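Posted in May by Maham Hayat, Packing Room
Print this page | E-mail this page

HARNESS PACKERS WANTED, part time, start right away if you can

Ilum is looking for people to pack wire harnesses at the Trondau building. Two openings on the morning shift, one on the evening, maybe a second evening one if the Plirnico order gets bigger like they keep telling us it will. No experience needed. If you have done cable work, kitting, sewing, florist work, anything with your hands where you had to be neat, say so in your note.

The job. Wire harnesses come over from the assembly side in totes. You coil each one, tie it if it isn't tied, tuck the plug in so it doesn't snag, and set it in its own cell in a divided carton. One harness to a cell. Then flaps, tape, label, next box. A good day is 300 harnesses for a person who has been at it a while. We don't expect that in your first week or your second, so please don't rush and mash the connectors.

Things that matter to us:
- You can tell red from orange and blue from black under indoor light. There is a short color check, takes a few minutes, Yayra Gyamfi does it.
- You're OK standing most of the shift. Stools are around, use them.
- Short nails or gloves, your choice. Cardboard dividers are rough on the hands, bring your own lotion.
- You speak up when a harness looks wrong. Missing tie, bent pin, wrong plug, anything. Put it in the reject tote and write it on the sheet.
- No dangling wires when the box gets closed. Usmani sent back 40 cartons over this last year and we had to redo every one of them.

Dont need: a resume, a degree, your own tools. Safety glasses and cutters are supplied.

Hours: mornings start at 9, evenings to be worked out with Josphat Mugo. Lunch is paid. No Sunday work. Weekly pay, rate is on the sheet at the front desk and Josphat will tell you over the phone if you ask.

Training is two shifts next to Francine Vachon, who has packed here longer than anybody and will show you her way of coiling. Do it her way. After that you get your own table and cartons.

Part-filled cartons, the first the 12-cell kind, same as you would be working with:
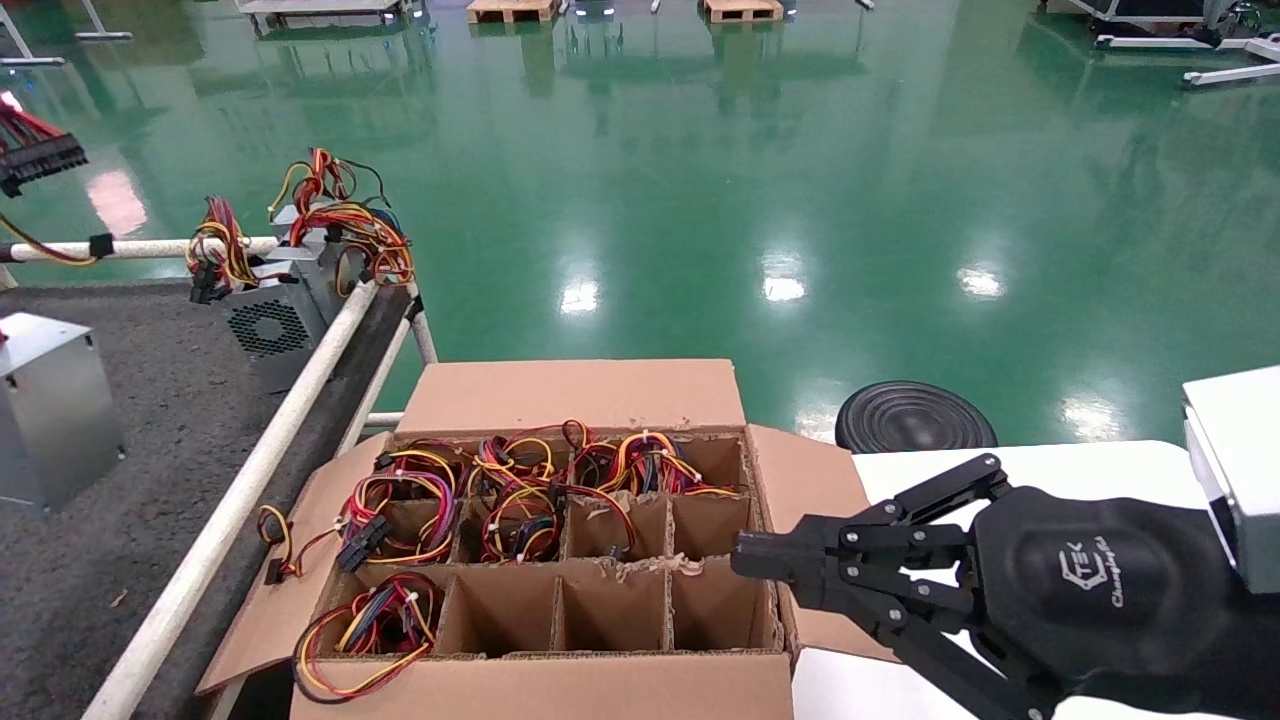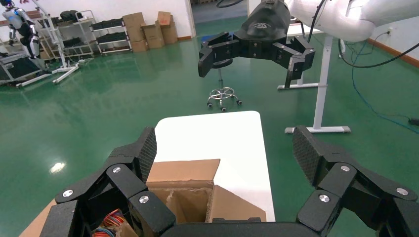 Bigger harnesses go in a different carton with fewer cells, you'll learn those later on. Short ones for Usmani get bagged first, the bags are under the label printer.

To apply: stop by the front desk at Trondau any weekday before lunch, or use the e-mail link on this page and put PACKING in the subject line. Tell us which shift, when you can start, and a phone number that you really answer. Ulises Iturra makes the calls and he tries twice, then goes to the next name on the list.

If you aplied last fall and didn't hear back, apply again please, we lost some of those notes in the move. Current Ilum people who want to switch over from assembly, talk to your lead first and then to me.

Print this page | E-mail this page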